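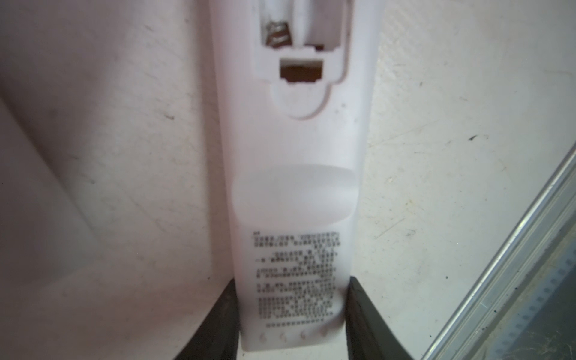

白色塑料手持装置背面,电池仓敞开

午夜单元的策划与放映:以科幻恐怖类型片为例
讲稿备注(讲者用,不随幻灯片分发)
Lukevik影像资料馆放映部
2021年3月

开场

各位同行,上午好。感谢主办方安排这一场交流。我代表Lukevik影像资料馆放映部,就科幻恐怖类型片午夜单元的策划、宣传与放映工作作一汇报。

【先停一下,等后排落座,再翻下一页。】

我馆自设立午夜单元以来,一直把它作为常规放映工作的一部分来对待。它有单独的选片程序,有单独的观众提示规范,也有单独的技术检查表。外界对午夜场常有一种印象,认为它是在正式片单之外临时加映的娱乐项目。这种印象对选片影响很大,因为一旦按加映项目管理,拷贝检查、字幕校对和场务排班就都会被压缩。今天汇报的内容,多数来自我们在压缩之后出现的问题。

本次汇报分为四个部分:片单如何形成,宣传物料披露到什么程度,现场放映如何控制,以及放映之后的资料归档。提问安排在最后,如果中间有技术细节需要澄清,可以随时举手。

【如主持人提示时间不足,直接跳过“海报的几种类型”一页。】

幻灯片二:片单的形成

上一届午夜单元最终入选影片10部,全部为科幻恐怖或与之相邻的类型。所谓相邻,指的是封闭空间惊悚片、太空求生片,以及一部分带有怪物元素的灾难片。我们在征集公告中没有把类型边界写得过细,原因在于投片方对自己影片的归类往往与观众的理解不一致。一部由制作方申报为“家庭剧情”的影片,最后是单元里观众反应最强烈的一部。

选片分初看和复看。初看由放映部工作人员完成,主要判断影片是否符合放映条件,包括授权文件是否齐备、素材规格是否可用、有无字幕。复看在影院内进行,用正式放映的音量和画幅。类型片的惊吓设计高度依赖声音动态,在办公室的小屏幕上看过一遍,得出的判断常常不准。我们曾有一部影片在初看时被评价为节奏拖沓,复看后意见完全改变。该片前半段有大量低频环境声,小型扬声器基本无法还原。

片单顺序也需要单独说明。午夜单元通常连续放映,观众的注意力和体力都在下降,因此片长较长、对白密集的影片应当靠前。视觉风格强烈、叙事相对简明的影片适合放在后段。我们不建议把两部同样以飞船或基地为背景的影片连排。观众在离场问卷中多次反映,连排之后难以分清人物和情节。

【此处可举去年连排的例子,不点片名。】

关于续集和系列片,我馆目前的做法是允许入选,但须附一份系列前情说明,篇幅控制在一页之内,由放映部撰写,发行方核对。说明只写进入本片所必需的信息,不对前作作评价。部分发行方希望在说明中加入对后续作品的预告,我们一般不接受。

幻灯片三:与发行方的沟通

本单元的主要合作发行方为Prirnine。双方在五月签订年度框架协议,之后按单片确认授权范围。协议中与午夜单元关系最大的条款有以下几项。

一是放映场次与时段。午夜场次是否计入商业放映,各发行方理解不同,必须以书面形式写明。二是素材交付时间。硬盘应在放映前送达,并预留完整试映的时间。密钥有效期须覆盖试映和正式放映两个时段,不能只覆盖正式放映。三是宣传素材的使用范围,包括剧照、海报、预告片以及幕后花絮。四是映后活动能否录像,录像能否公开。

第二项是最容易出问题的。密钥的起始时间如按发行方所在地时区填写,到馆之后可能出现试映时无法解锁的情况。现在我们要求对方在邮件正文中同时注明两地时间,并由技术组在收到当日导入验证。这一要求增加了对方的工作量,Prirnine方面起初有不同意见,后来也把它写进了自己的交付模板。

沟通语气方面,建议各馆保留统一的邮件格式。类型片发行公司规模普遍较小,人员流动较快,前后对接的可能不是同一个人。格式固定之后,接手人可以很快找到所需信息。

幻灯片四:宣传物料的披露程度

这一部分是今天的重点,请允许我多用一点时间。

【语速放慢。】

科幻恐怖片的宣传有一个长期存在的矛盾。宣传需要展示怪物、展示危险,观众才知道这是一部什么样的影片;而影片本身的效果,又往往建立在观众尚未见过怪物的前提之上。商业发行中的通常做法是分阶段释放,先出概念海报,再出局部形象,最后在正式预告片中给出较为完整的画面。到了影展和资料馆这一环节,全部素材已经公开,选用哪些、不用哪些,就成为我们自己的责任。

我们整理了与入选影片相关的各类海报,共33款,包括正式海报、先导海报、地区版本和经授权的观众创作版本。整理之后按披露内容分成几类。

幻灯片五:海报的几种类型

第一类为氛围型。画面以环境、光线或抽象图形为主,不出现人物面部,也不出现怪物。此类海报信息量低,适合用于单元整体宣传和场刊封面。缺点是单独使用时辨识度不高,观众容易把不同影片的海报看作同一部。

第二类为人物型。以主要演员为中心,常见于有知名演员出演的影片。此类海报在票务页面上的点击表现较好,但它会影响观众对人物命运的预期。排在中央位置的人物通常被默认为能够活到结尾。如果影片恰恰在这一点上做了安排,海报反而有助于保密;如果没有,则等于提前说明了结果。

第三类为暗示型。它用医学影像、监控画面、残缺文件等形式,暗示某个尚未发生的情节。观众拿到之后会主动解读,在网络上形成讨论,宣传效率很高。问题在于,有些暗示指向的情节在成片中并不存在,属于宣传阶段单独设计的内容。观众带着预期入场,离场时便会提出疑问。我馆对此类海报的处理办法是,在场刊中使用时须由放映部看过成片后确认,凡与影片内容明显不符的,只作为展览物料陈列,并在展签上写明为宣传设计。

第四类为怪物型。直接展示怪物的全貌或局部。此类海报用于历史影片回顾时问题不大,用于首映影片时应当谨慎。

【若时间不足,只讲第三类。】

分类工作本身并不复杂,困难在于各部门的使用习惯不一致。场刊由编辑组负责,票务页面由票务组负责,大厅灯箱由展陈组负责。同一部影片在三处出现三款不同的海报,在过去是常态。现在由放映部在片单确定后统一下发一份物料对照表,写明每部影片在各处可以使用的版本。对照表下发之后如需更换,须书面说明。

幻灯片六:简介文字的写法

海报之外,简介文字同样会披露情节。我们要求午夜单元的影片简介遵守以下写法。

简介只描述影片开头部分已经建立的情境。以一部殖民飞船题材的影片为例,可以写船员收到陌生信号后改变航向,不宜写信号的来源。人物关系可以写到夫妻、同事、上下级一级,不写背叛、伪装或身份替换。结局相关的形容词,如“悲壮”“绝望”“意外”,一律不用。

简介中不使用“史上最恐怖”一类的表述。除去规范上的考虑,这类表述对观众也没有提供有用的信息。观众真正需要了解的是恐怖的类型:是以突然惊吓为主,还是以身体变形为主,或是以长时间的压抑气氛为主。这些信息放在观众提示中,与简介分开排版。

翻译名称时,如影片已有通行译名,使用通行译名。没有通行译名的,由编辑组提出译名,放映部核对是否泄露情节。曾有一部影片的原名是一个中性的地名,初稿译名把怪物的栖身之处写了出来,校对时才发现,当时场刊已经送印,只能附勘误页。

幻灯片七:观众提示

观众提示的目的在于使观众在购票之前能够作出适当选择。我馆目前使用的提示项目包括:频闪光线,突发高音量,身体伤害画面,分娩或寄生相关画面,密闭空间,以及动物受伤害画面。

其中寄生相关画面一项是后来增加的。科幻恐怖片以寄生为题材的比例较高,而原有的“身体伤害”一项并不能充分覆盖。有观众来信说明,自己能够接受打斗和流血,但不能接受怪物从体内出现的画面。经讨论,我们将该项单列。

提示应当标明有无,不标明位置和时间。标明时间会使部分观众在该时刻之前高度紧张,影响对影片的观看,也会造成剧透。如观众因健康原因确有需要,可在前台索取附有时间标记的版本,由工作人员当面提供,观影之后交回。

频闪提示须在购票页面、场刊和影厅入口三处同时张贴。任何一处缺失,场务主管有权推迟入场。

【这一条请务必念到。去年有同行单位来函询问依据,答复已存档,可会后提供。】

幻灯片八:现场放映

午夜单元在Flamix影院主厅举行。该厅座位400个,去年闭幕场实际入场观众309人。与我馆日常使用的小厅相比,大厅放映类型片的效果更好,对场务的要求也更高。

音量方面,按影院标准基准放映,不应因为时段较晚而降低。恐怖片的安静段落和爆发段落之间落差很大,整体压低之后,对白首先听不清。如影厅与居民区相邻,应当提前做隔音测试,根据测试结果决定是否使用该厅。Flamix主厅的测试在单元开始之前完成,结果符合要求。

光线方面,安全出口指示灯按规定保持常亮。台阶灯可以调至最低一档,不得关闭。有影片制作方提出希望在某一段落将全场灯光完全熄灭以配合剧情,我们没有同意,并向对方说明了消防规定。

场务人员在放映期间应当位于影厅后部两侧,避免在走道中来回走动。恐怖片放映时,观众对余光中的移动较为敏感,场务人员突然经过容易引起惊叫,也给工作人员带来不便。如需引导迟到观众入座,等待画面较亮的段落进行。

迟到入场的时限,我们规定为影片开始后的首个段落结束之前。具体时间由放映部在试映时记录,写入当场的场务单。

幻灯片九:技术检查

每场放映之前,技术组按检查表逐项确认。检查内容包括画幅、声道、字幕位置、字幕亮度以及片尾是否完整。

字幕亮度是类型片特有的问题。科幻恐怖片的暗部画面较多,字幕若按常规亮度显示,会明显照亮画面下方,使观众看到本不应看到的细节,或完全看不清暗部。我们建议在试映时选取全片最暗的段落调整字幕亮度,调整之后再检查最亮的段落能否辨认。

字幕出现的时间也应注意。部分影片在惊吓镜头之前有一句呼喊,字幕如提前出现,惊吓效果就会被削弱。字幕组应当与声音同步,不为方便阅读而提前。

片尾部分,相当一部分影片在演职员表之后还有内容。场务单上须注明有无片尾内容,未放映完毕之前不开场灯。有一场因开灯过早,片尾内容未能正常观看,事后收到较多意见,我们为该场观众安排了补映。

无线话筒、手持对讲设备及备用电源,由设备组在开场前检查并登记。映后交流中话筒中断,对现场秩序影响较大,备用话筒应放在主持人可以直接取到的位置。

幻灯片十:映后交流

映后交流由我馆工作人员主持,时间视末班交通情况而定。午夜场观众离场后返家不便,交流过长会造成大量中途离席。对于最后一场,我们通常把交流改为次日白天进行,凭票根入场。

主持人应当看过影片全片。此项要求看似不必说明,实际工作中临时替换主持人的情况并不少见,所以仍写入规程。提问环节可以讨论结局,在开始之前须向在场观众提示,给尚未观看本系列其他影片的观众以离席的机会。

观众对类型片的提问较为集中,多为特效制作方法、怪物造型来源、与前作的关系。建议主持人事先向制作方索取制作说明。制作方不愿公开的内容,由主持人直接告知观众不作答复即可。

幻灯片十一:与Sowah巡展的衔接

单元结束之后,部分影片进入Sowah巡展,在其他城市放映。巡展的场地条件差异较大,有专业影院,也有多功能厅。我们为巡展准备了一份精简版规程,保留观众提示、字幕亮度和片尾开灯三项内容,其余由当地承办方根据条件执行。

巡展期间的海报使用仍以物料对照表为准。当地承办方如需自行设计海报,应将设计稿报我馆确认。确认的重点是片名、授权标识和是否剧透,对设计风格不作要求。去年有两处承办方提交的设计质量较高,经其同意已收入馆藏。

幻灯片十二:资料归档

放映结束之后须归档的材料包括:场刊,各版本海报,观众提示定稿,场务单,检查表,问卷汇总,以及与发行方的往来文件。

海报归档应当保留实物与电子文件各一份。先导海报和地区版本在市场上留存时间很短,官方网站更新之后往往无法再取得。就类型片研究而言,宣传物料的先后顺序本身就是重要资料,它记录了发行方在不同阶段希望观众知道什么。归档时请务必注明取得日期和来源。对来源不明的网络图片,只登记,不入藏。

观众问卷按场次装订,个人信息在汇总之后删除。问卷中涉及剧情理解的意见,抄送编辑组,供下一届修订简介时参考。

【本页如有人拍照,可说明电子版会后由主办方统一发送。】

幻灯片十三:待解决的问题

最后汇报目前尚未解决的几个问题,希望听取各位意见。

观众提示的项目是否需要在各馆之间统一。目前各馆自行制定,同一部影片在不同场馆的提示内容不一致,巡展时尤其明显。我馆愿意提供现行文本作为讨论基础。

观众创作海报的授权。此类作品质量不一,其中有一部分很有研究价值,但创作者使用了影片剧照或角色形象,权利关系较为复杂。Prirnine方面允许展览使用,尚未同意出版使用。

早期类型片素材的修复标准。部分影片的特效在修复之后,原先被颗粒和低亮度遮盖的模型接缝、钢丝变得清晰可见。是否处理,处理到何种程度,馆内意见不统一。现阶段的做法是保留原貌,并在场刊中加以说明。

汇报到此。需要检查表和物料对照表样本的单位,请在会务组登记,留下联系邮箱。下面请各位提问。

【提问如涉及合同金额,答复不便公开。涉及具体影片下一届是否入选,答复以正式公告为准。】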